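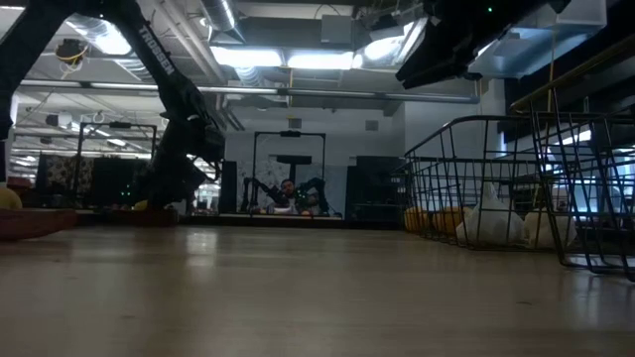 A light wood tabletop with a yellow ball and reddish-brown tableware.

Wollon to Open Second Furniture Showroom in Clorngate

CLORNGATE, December 2023 — Furniture maker Wollon will open its second showroom in February, adding 9 full-time jobs. The store will carry the Haruna line of dining tables, which comes in 52 size and finish combinations.

"Customers have been driving a long way to see our tables in person," said Áine Quinlan, head of retail at Wollon. "Now they can do that in town."

The first 100 orders placed at the new location will include free delivery. Hours will be posted before opening.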